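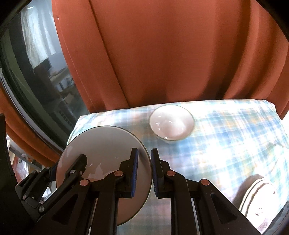
When should a dining table be checked before guests are seated?
Thirty minutes ahead of service, once the cloth is laid and the tableware has been brought out.

Kindivia Guest House – Dining Room Safety Checklist
Form 21, revised May
Area: Barnach Room, table by the curtain
Inspected by: Marta Didenko
Reviewed by: Rhonda Caron

1. Tablecloth
Cloth lies flat where plates will be set. Satisfactory.
Comment: Small wrinkles on the right side. Smooth by hand before setting places.

2. Cloth overhang
Overhang must not reach the floor or the chair seats. Satisfactory.

3. Curtain
Curtain hangs clear of the serving path. Satisfactory.
Comment: The rust-orange curtain is directly behind the table. Candles and warming burners are not permitted at this table. Battery lights may be requested from the Derkach storeroom.

4. Large round plate
Rim and surface free of chips and cracks. Satisfactory.
Comment: Run a finger around the full rim. The dark line is part of the plate and is not to be reported as damage.

5. Small white bowl
Empty and clean inside. Satisfactory.
Comment: Bring forward from the far edge before service.

6. Stacked plates, wavy rim
Stack is stable and set back from the table edge. Action required.
Comment: Move toward the center – staff pass on that side. Lift plates one at a time, as wavy rims can catch on each other. Any chipped plate is to be withdrawn and entered in the breakage log under code 159.

7. Floor around table
Dry and free of cords. Satisfactory.

Item 6 to be rechecked by 4:30 p.m. Completed forms are kept in the office for 90 days.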